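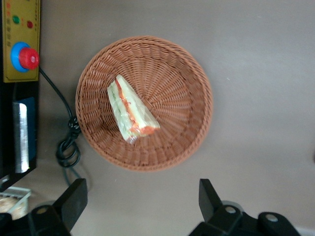 A wrapped sandwich in the basket.

Home | Diary | Garden | Links | Contact

Friday, 19 May 2023
By Gladys Escobar

Print this page | E-mail this page

Up at five-thirty. The rain had stopped and the gutter over the back door was still dripping. Coffee, two slices of toast, then the bus to the county records office in Cárdenas. I got the 14 and had it nearly to myself until the hospital stop.

I am still on the question of when my grandfather sold the lower field. My mother always said it was the year of the flood. My aunt says it was before she was born, and that can't be right, as she remembers the cow. I had asked for the deed books in April and got a letter back saying they were out for rebinding. Yesterday Percy Quintero phoned from the front desk to tell me they had come back.

The book is heavier than I expected and smells of glue now. Percy set it on the foam wedges and gave me a pencil, as pens are not allowed. The index is by seller, then by letter, but inside each letter the names go in the order people walked in the door. It took me most of the morning to get through E. There are more Escobars than I knew about, and most of them are no relation.

Found it a little before noon. Page 3720, lower field and well rights, sold to a company called Skonusum, which I had never heard of. No flood that year as far as I know. The price is written out in words and somebody has corrected it in the margin with initials. My grandfather signed with his full name. I had only seen his signature on a postcard before, and this one is much more careful. The witness was a Sotomayor. I wonder if that is Vega's family and will ask her on Sunday.

Stopped for lunch and sat on the bench by the side entrance. The sun came out for a while. Yee-man Shek from the Tuesday history group was there too, working on the tannery again. She thinks Skonusum was buying up wells for the bottling plant, and that there may be a map of it in the Stison papers. Those are kept off site and you have to ask a week ahead. I filled in the slip before I went back to my seat.

Afternoon was slower. I copied the whole entry by hand, then checked it against the book, and found I had skipped a line about the fence. The seller was to keep the fence up for 20 years. So that is why my uncle was out there every spring with the wire stretcher, long after the field was gone. He used to complain about it and I thought it was just his way.

Copies cost 2 dollars a page. I paid for the one page and the index entry.

Missed the early bus home and took the one that goes around by the school. Called my aunt after supper and read her the entry. She was quiet and then said the cow must have been on the upper field. She wants a copy too — I will mail it Monday.

Beans need staking. Left the kitchen window open again.

Print this page | E-mail this page

Previous entry | Next entry | Back to top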